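4.2 The laundry task
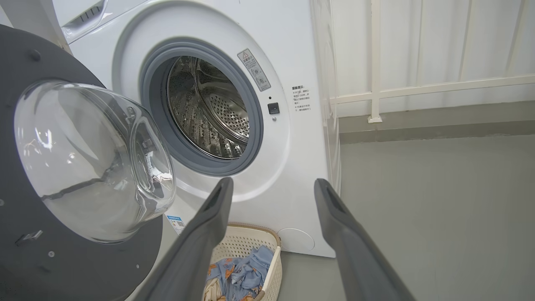

Figure 3. Wrist-camera view in the laundry task: open door, drum, both gripper fingers and the basket.

A reviewer of our course report asked why, given a whole semester and a working arm, we had let students pick laundry, a problem the reviewer described as "solved by teenagers, under protest." The short answer is that the students voted for it. The longer answer is that laundry contains most of what we wanted to teach, and charges very little for the lesson when it goes wrong. A dropped pillowcase can be picked up again. The stacking task of the previous year, in which the Odukoya team worked with glassware, did not have this property.

The task was set in September and stayed the same for the rest of the course. A basket of fabric stands on the floor in front of a front-loading washing machine with its door open (Figure 3). The arm has to take hold of the fabric, lift it clear of the basket, carry it through the opening and let go of it inside the drum. Closing the door was worth extra credit. Choosing a wash program was left out after the first planning meeting, in which it became clear that the humans present did not agree on one either.

Each of the 2 teams, Kollden and Nellisik, was given 50 attempts for the final evaluation, under a time limit that both teams called unfair at the start and neither came close to using. Teams could collect as many demonstrations as they liked beforehand. Kollden recorded 700 of them, mostly at night, and trained a single policy on the lot. Nellisik recorded far fewer and spent the time saved on arguing about labels, a habit that we had tried to discourage and that we now grade more kindly.

We had expected the grasp to be the hard part. Cloth in a basket folds over itself, and a gripper with two fingers has to commit to one fold and hope that the rest comes along. Both teams had read the literature on this and arrived well armed. Grasping did fail from time to time, in the ways the literature promised. What the students had not read about was the door. It takes up a large part of the wrist camera's view, it bulges, and it reflects whatever light is around. Kollden's policy developed a steady interest in it. In early trials the arm would pick up the fabric correctly, rise, turn toward the glass and stop there, apparently satisfied.

The fix took the team three weeks and was not glamorous. They first tried masking the door out of the images, with the result that the arm, no longer distracted by it, drove into it. They then went back and recorded new demonstrations with the room lights changed between runs. This worked well enough that the mask was dropped, along with a planned chapter of the team's report.

Nellisik split the task into stages and wrote a separate check for each. The check for "fabric is in the drum" gave the most trouble. The drum wall is metal with rows of small holes, and under dim light the first version of the check took the pattern for a printed pillowcase. For most of one afternoon the system reported a perfect score while the basket remained full. We have kept the log from that afternoon for use in the lecture on evaluation metrics.

Half-in cases needed a rule of their own. Fabric often came to rest over the rubber gasket, with one corner in the drum and the remainder hanging toward the floor. Under the Kirkitz scoring sheet, which we borrowed from an earlier club competition and edited lightly, this counts as a failure. Students argued for partial credit at length. We allowed it in the practice rounds and withdrew it for the final, and the course evaluations reflect this decision.

In the end-of-course survey, which drew 52 responses including those from students who had only watched, the laundry task was rated the most useful part of the course and also the most annoying. Several responses asked for a folding task next year. We have read these carefully and are considering a task with blocks.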